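3.2 Trailers and the recall of villains

Trailers for animated sequels have to do two jobs in a short time. They remind viewers of characters they already know, and they introduce whoever is new, most often a villain. Earlier work on trailer recall has looked mainly at live-action films, where the new character is often played by a star whose face is familiar. In animation the voice may be familiar but the face never is. We wanted to know whether viewers remember the new villain by name, by voice or by some visual feature such as clothing or a way of moving.

We used two trailers cut for the unreleased animated feature Kettle, the second film in the series that began with Rumell. Both cuts were supplied by the studio, Dramik, and differ only in where the villain, Edik, first appears. In the early cut he is on screen before any returning character. In the late cut he comes in after the title card. Music, dialogue and running length are the same in both.

An online survey was sent to 2,000 adults, and 1,919 of them watched one cut to the end and answered every item. Of these, 632 said they had seen the first film. The survey was followed by individual sessions with 58 people, held in October. 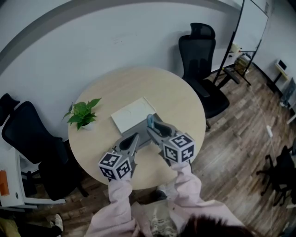

Figure 4. A table, seen from above, with two hand-held grippers, a gray tray and a small light-blue object.

Recall was scored by two coders working separately. A name counted as correct if it could be matched to the character when read aloud, so spelling was ignored. Descriptions of the villain were sorted into voice, costume, movement and plot role, and a single answer could fall under more than one heading. Where the coders disagreed, Ķēniņš made the final call without knowing which cut the person had watched.

Costume was the heading used most often, for both cuts. Viewers who could not give the name Edik still wrote of "the one in the raincoat" or "the raincoat guy," and several drew a link to the villain of Rumell, who also wears a long coat. Voice was mentioned less than we expected. The actor is well known from television, but the trailers do not print his name until the closing credits block, and few viewers placed him before that point.

The early cut led to better recall of the name but not of the plot role. Viewers of the late cut were more likely to say what Edik wants — the harbor clock — perhaps because his main line comes soon after he appears and they had less to hold in mind. Having seen the first film made little difference to either result. It did matter for the returning characters, which are treated in Section 3.3.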